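Reading time: 2 min

Search entries Go

Notebook, January, 9:40 a.m.
Parody channel, wig and prop bench

Day 12 of the Mollatell sketch, in which our host plays a pop star launching her own perfume from a bathtub. The original video has wind machines and a horse. We have a desk fan and Sârbu, who has agreed to be the horse from the neck up.

Wig test first. The blond one sheds. I brushed it 120 strokes, as the packet advises, and it now looks like something you'd pull from a drain, so it stays in. Comedy is forgiving that way.

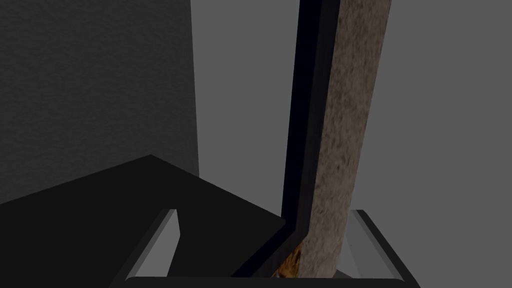 Speckled plank, leaning right between the two fingers.

Second problem: the blocking. The stage kind, I mean, though two of the celebrities we've spoofed have done the other kind too. The host wants to fall out of the tub on the word "forever." She did it well on take one and has been doing it worse ever since. Left a note to use take one and stop being brave. 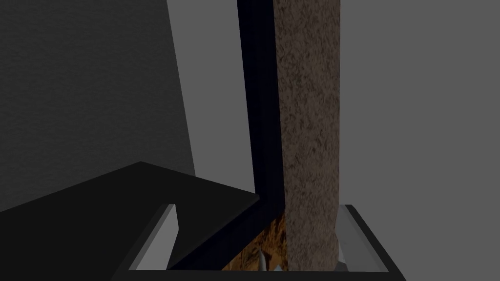

Cendix sent back the script with 41 comments, most of them asking if the pop star will be upset. I don't know. The last one reposted us with a laughing face, then unfollowed everybody by dinner. They also want a classier backdrop for the perfume reveal. I'm thinking plain dark gray with a faint mottle to it and a nearly black upright edge just right of center, so she can lean on the edge and sigh. Will try it with the fan on low.

2:15 p.m. Skoka's fake perfume bottle arrived and it's far too nice. Scuffed it with a nail file. Horse ears reglued, left one still droops, host says keep it.
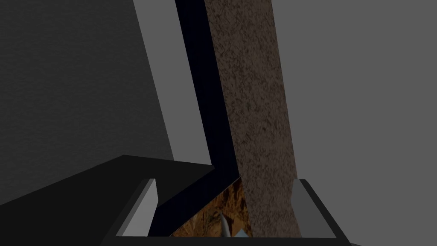 Sorin Olteanu

To do before the next shoot: shorter towel line, longer sigh, ask sound if the squeak on the tub can be louder. Caption for the post still missing. Everything I've written so far sounds like the real ad.

Contact the bench | © Mollatell sketch notebook | Back to top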